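Shop Telescopes Mounts Eyepieces Support Cart

Observing > Telescopes > Tabletop Reflectors > Jekora Planet Viewer

Jekora Planet Viewer Tabletop Telescope

December — by Saimi Hirvonen

The Jekora Planet Viewer is a small reflecting telescope made for looking at the Moon and the bright planets from a backyard, a balcony or a parking lot. It comes mostly assembled. You attach the finder, put in an eyepiece and set the base on something solid.

What you can expect to see

Jupiter shows as a small disk with two dark belts across it on a steady night. Its four largest moons look like points of light on one side or the other, and their positions change from one evening to the next. Saturn's rings are clearly separate from the planet when they are tilted toward us. In years when they are close to edge-on, they look like a thin line. Venus has no surface detail in any telescope this size, but it goes through phases like the Moon does, and the crescent is easy to pick out.

Mars is harder. For most of its cycle it is a small orange dot. Near opposition you may be able to see a polar cap and a dark marking or two. Uranus and Neptune can be found with a chart, and Uranus has a pale blue-green color. Please don't buy this telescope expecting the views in spacecraft photos.

The Moon is the best first target. Look along the line between the lit side and the dark side, where the shadows are long. A full Moon is bright and rather flat, so the days near first quarter are better. 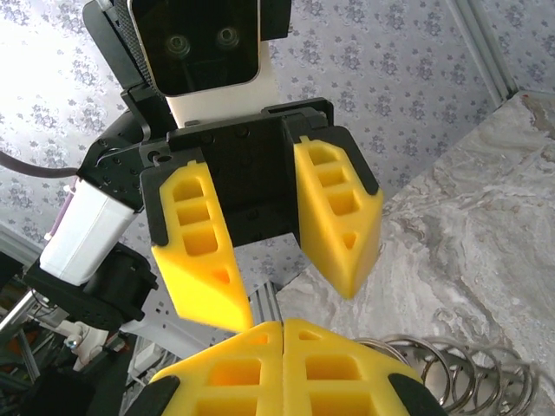

Eyepieces and the Zetex Barlow

Two eyepieces are included. Start with the low-power one every time. It has a wider field, which makes it much easier to get a planet into view, and you can switch to the other once the planet is centered. The Zetex Barlow lens, sold separately, doubles the power of either eyepiece. It is worth having for Saturn, but on nights when the air is unsteady it only makes the blur bigger.

Base and movement

The base turns left and right and the tube tips up and down. There is no motor. At high power a planet will drift out of view in a minute or so as the Earth turns, and you nudge the tube to bring it back. If the tube slips when pointed low, tighten the side knob a quarter turn. Arlo Lyons in our service department suggests checking that knob before every session, as it tends to loosen in a car trunk.

The base has three rubber feet. A sturdy patio table works well. Folding card tables don't — every touch of the focuser sets them shaking.

Before you observe

Take the telescope outside with the caps on and let it cool before you use high power. In winter this can take up to 2 hours. Looking through an open window gives poor results, since warm air from the room mixes with the cold air in front of the tube.

Never point this telescope at or near the Sun without a proper solar filter over the front opening. The Delacroix front filter fits this tube. Cover or remove the finder as well when you use it.

Care

Leave the mirror alone as long as you can. A little dust has no effect on the view. If dew forms, bring the telescope in, leave it uncapped and let it dry before storing it. The Plolel padded bag holds the tube and both eyepieces, but not the base.

Warranty and returns

The telescope is covered for 24 months against faults in parts and assembly. Keep the original box for the first month in case you need to send it back. Scratches from cleaning are not covered.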